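# The day the cups lied to us

21 Sep 2020

I have been putting off writing this one, partly out of embarrassment and partly because I wasn't sure how much of it was my fault. (Most of it, I think.) But a few of you asked after my last post why the cup task had gone quiet, so settle in with a coffee and I'll tell you the whole sorry business.

Some background for newer readers. Since March I've been working on a small project we call Lurnow, where a person does a chore with a pair of hand-held grippers and a robot arm later tries to learn the chore from the recordings. The chore that ate my summer was unstacking paper cups. You take hold of the tower, you steady it, and you ease the top cup off without dragging its neighbors along. My aunt could do it at a picnic with a plate in the other hand. A robot finds it surprisingly hard, because nested paper cups stick to each other and squash if you so much as look at them.

We had collected 657 takes by then and I was feeling pretty good about life. Then we ran the first policy on the arm, and it crushed the top cup. It crushed the next one too, and then it shoved the whole tower sideways hard enough that I hit the stop button and stood there with my heart going like a drum. Paper cups are harmless, of course, but an arm that keeps closing after it has already closed is not something I want near my hands, or anyone else's.

I blamed the training first, naturally, and then the controller, and I lost the better part of a week to both. What finally sent me back to the table was plotting the gripper width from the recordings. The right gripper claimed to be open a good bit wider than it could have been. So we sat down with the cups again and went through the motions slowly, watching the numbers as we went.
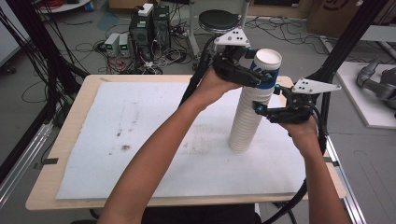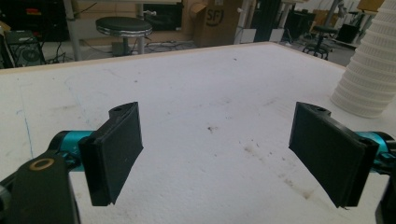 *Back at the cup table with the hand-held grippers.*

The trouble was the zero point. Each gripper is supposed to be closed all the way before a session so the software knows where "shut" is. On the right one, a set screw on the encoder had worked loose, and the zero was creeping a tiny bit every time somebody squeezed. It was fine for the first few takes after a reset. By the end of a long afternoon, the gripper could be pinching a cup while the log swore there was still plenty of room. The arm was doing just what the data told it to do - close some more, there's space - and the poor cups paid for it.

Now the part I'm less proud of. There was a check for this in our start-up script, and I had turned it off back in the spring. It kept complaining in the middle of setup and I was in a hurry, and I told myself I'd turn it on again the next day. You can guess how that went.

So, what we've changed. The screw has thread locker on it now, and so does its twin on the left gripper. The zero check is back on, it runs before and after every session, and if the two readings don't agree, the session gets set aside until one of us has looked at it. The arm also has a proper limit on closing force, which it should have had from day one, and I've moved the stop button to where I can reach it without leaning over the table.

As for the data, I went through it by session and ended up throwing out around 200 takes. That hurt! Some of them were lovely, too. I tried to rescue a few by correcting the drift after the fact, but I never trusted the result, and in the end it felt better to record them again.

The new takes are coming along nicely, and the width plots look boring, which is how I like them. I haven't put the new policy on the arm yet. I'd like a few more sessions in the bag first, and I need to buy more cups.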